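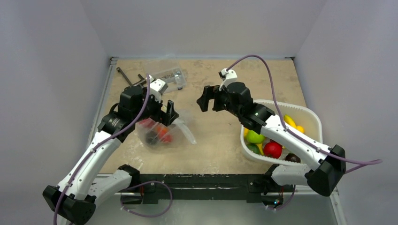 We use cookies to keep you signed in and to remember which threads you've muted. Accept all | Manage

Tavow Boards > Two-Armed Setups > Teaching & Teleop

Bag to basket: guide the arms by hand or drive them from the leader pair?

pliers_and_regret
Posted 20/03/2023

Task is fruit out of a plastic bag and into a basket, two arms, no human fingers allowed once it's running. Left arm deals with the bag, right arm deals with the basket side, and they meet in the middle like in-laws at a wedding.

I've recorded 60 demonstrations by remote control with a Skolden leader pair, sitting next to the bench. Trama accepted 57 of them and threw out three for dropped frames. I then watched all 57 back in one evening with a sandwich, and I'd call 49 of them something I'd want a robot to copy. The other eight are me having a conversation with a bag.

The trouble is the crinkle. I can't feel the plastic through the leaders, so I close the jaws, lift, and find out on the monitor whether I'm holding bag, fruit or air. A mate at work says I should switch the motors to floppy and push the arms about by hand, because then at least I'd feel when it snags. Before I throw away an evening's work, has anyone done bags that way?

grommet_hour
I did it by hand for a month and would not go back to it. You've got two arms and, presumably, two arms. Each of yours is now holding a robot's wrist. So who starts the recording? Who moves the basket back when you knock it with your elbow? I ended up pressing the space bar with my chin.

Also your sleeves are in every wrist camera shot. Mine learned that fruit is picked up when a grey cardigan arrives.

lowtorque
Disagree with grommet_hour, and I've got the cardigan too. Push the arms through by hand once with the cameras off, replay the joint positions with your body well out of the way, and record the cameras during the replay. No sleeves. Works a treat for anything that stays put.

grommet_hour
"Anything that stays put." It's a bag.

lowtorque
Fair.

pliers_and_regret
Yes, I tried a replay this afternoon out of spite. The arms did exactly what I'd done and the bag did something new. Very dignified bit of mime from the left arm.

seventh_spanner
Stick with the leaders. Your problem isn't feel, it's how you're grabbing. People teleop a bag the way they'd pick one up at the supermarket, pinching the top and hoping. Chunky jaws won't do that. Come in low, get a good fold of plastic between the fingers, pull it taut towards the left wall, then wait. Count to two in your head. The waiting matters, the plastic carries on moving after you've stopped and if the other arm is already diving in, your policy learns to dive in too.

And be boring. Do it the same way every time until you've got a decent pile, and only then start shifting the basket and the bag about. I see people randomise everything on day one and then wonder why the thing dithers.

oblong_wren
I'd argue the opposite on that last bit. If all your early demos have the basket in one spot, you get an arm that reaches for the spot. Mine put a very nice lemon on bare bench, opened its jaws and went home looking pleased. Shift the basket a hand's width between takes from the start. It costs you nothing.

seventh_spanner
It costs you a clean baseline. But I've seen the lemon thing as well so I'll shut up about it.

pliers_and_regret
Couple of answers. Basket does move a bit between takes, mostly by accident, which I'm now going to describe as a method.

Tried the low grab tonight. Much better. The jaws get a proper mouthful and I can see on the wrist view when there's fruit caught in the fold. Still slow on round things near the closed end of the bag, where I push and they roll.

grommet_hour
Push them towards the other gripper then, not away from it. Use the right arm as a wall. It doesn't have to be picking something up every second to be useful.

lowtorque
Are you keeping the eight bad ones?

pliers_and_regret
I was going to bin them. Is that wrong?

lowtorque
Depends why they're bad. If you dropped a fruit, went back and got it, keep it, that's the only place the robot will ever see how to recover. If you just hovered for half a minute wondering what to have for tea, bin it. It'll learn to hover. Mine hovers beautifully.

oblong_wren
Agree with that. Trim the hovering off the ends of the good ones too. Trama has a trim handle on the timeline, bottom left, the grey one that looks broken.

pliers_and_regret
I thought that was broken.

hexkey_orphan
Slightly off topic, but check your wrist cables before you do any long session. If one's got a big arch in it, roll the wrist to both extremes and see what it catches on. I spent most of October blaming my network training for a twitch that was a cable tugging at full reach. Makhubela do soft clips that sit on the forearm and don't mark it. Cable ties also exist and are cheaper.

Tidy the bench as well, or at least leave the mess where it is for every take. If there's a tool lying about in half of them you've taught it something about tools, and you won't find out what until the worst moment.

pliers_and_regret
I've elected to leave the mess where it is.

seventh_spanner
A purist.

pliers_and_regret
Right, plan. Staying with the leaders. Low grab, pause, right arm as a wall. Going through the eight again tomorrow and sorting them into drops and daydreams. lowtorque, I'm keeping your replay trick for the next job, which involves a drawer and is bolted down.

lowtorque
I'll take that as a win.

Thread marked: Answered (by seventh_spanner). Filed under: Teleop, Demonstrations, Soft & Awkward Objects

Guest comments (3)

benchmark_bill: Same issue here with bread bags. The low grab helped but I had to slow the leaders right down, I was yanking.

quietgears: Has anybody tried force feedback on the Skolden leaders for this? Asking before I spend the money.

teatime_servo: I gave up and cut the bag open with scissors first. Success rate improved. My supervisor has asked me to stop calling it preprocessing.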